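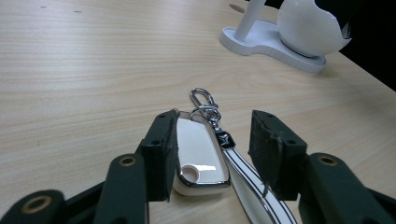 The Spare Fob

Joyce swore the car key was in the blue bowl. It wasn't, so at six in the morning I was going through her kitchen drawers in my socks, with a ferry leaving Plivinport in an hour and Iker already outside, leaning on the car he couldn't open.

What I found was the cover. White, chrome around the rim, still hooked to that black-and-white strap she used to wear around her neck all summer. I squeezed it. Nothing in there! Just a shell.

"You took the key out of it?" I yelled up the stairs.

"It got hot in my hand," she yelled back, like that was an answer.

I set the cover down on the table, on that pale wood with all the wavy lines, and put the kettle on (we were going to miss the boat anyway). Joyce came down in her coat. She looked at the strap for a while, then reached into the left pocket.

"Oh," she said.

Iker honked from the street, which was odd, with the key still in her hand. We both went to the window. He was in the driver's seat, waving.

"Was it open the whole time?" I asked.

"I never lock it," said Joyce, and went back for her tea.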